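# Teaching my replacement to do the whites

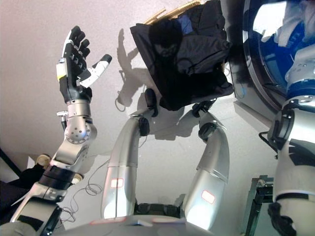 Kobina Dogbe reckons I'm going about it backwards. You don't show a robot how to do laundry, he told me over the phone, you show it how to do one sock, eighty times, and then you show it a different sock. He has been doing teleoperation since before I could spell it, so I wrote "sock" on the whiteboard and left it there to reproach me.

I've been at Hollarlow since February, and my job title has the word "engineer" in it. My mother thinks I build things. What I do is move my own arms about so that a much more expensive pair of arms moves about in sympathy, and the machine, which we call Ferri, is supposed to take an interest.

The task is one any teenager can avoid without training. Pick up a garment, get it to the washing machine, put it in. I'd budgeted a morning for it, having done it by hand for most of my adult life with only the occasional pink shirt to show for it.

The first thing I found out is that I have no idea how I pick up clothes. I just sort of go at them. Do that through a remote arm and you get a fistful of air, or else a fistful of everything. Dark cloth is the worst. A navy jumper in a heap has no edges, no top and no discernible plan, and I've spent whole sessions pinching at what I took for a sleeve and was in fact a shadow.

The second thing is that every demonstration is kept, including the hesitations. If I stop to scratch my nose, Ferri learns that a short contemplative pause is part of loading a washer. Lachlan McIver went through my early runs and found I'd been doing a little shake before letting go, every single time, as if the garment might have a wasp in it. The policy we trained on those runs shakes everything. It shook a flannel at a visitor.

So we threw out 18 runs and started again with rules. No shaking. No second grabs unless the first one fails properly. Come at the door from the same side, slowly enough that the person after you could copy it. Elias Daher does the afternoons and is infuriatingly smooth at this, wrists like a pastry chef, and you can tell from the plots alone which of us was driving.

The target is 2,000 good demonstrations. Yesterday I managed 5 before lunch that I'd be happy for anyone to learn from, then one after lunch that I wouldn't.

I've started doing it at home as well, the narrating. Reach, close, lift, clear the rim, turn. My own washing has never been so well documented, and it still isn't done.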